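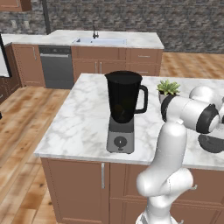 Kollura Gripper Trial

The Kollura trial is a comparison of two robot grippers, the Oller and the Ralo, run in a simulated kitchen by Hülya Saraç and Ozan Ekinci. It began on 11th September and was meant to settle an argument, which it prolonged.

Method

Each gripper was fitted to the same simulated arm and given 15 household tasks, 7 of them involving a blender. Controller settings were left alone, apart from those Ekinci changed.

Results

The Oller completed 2804 attempts and the Ralo 3204. Saraç credited the Ralo's wider fingers. Ekinci credited his settings. Both grippers did poorly with round dials, a weakness the Ralo manual calls "selective contact."

Later use

The kitchen was reused for the Şimşekoğlu camera tests, with the blender left in place.

See also: Grasp planning; Wrist cameras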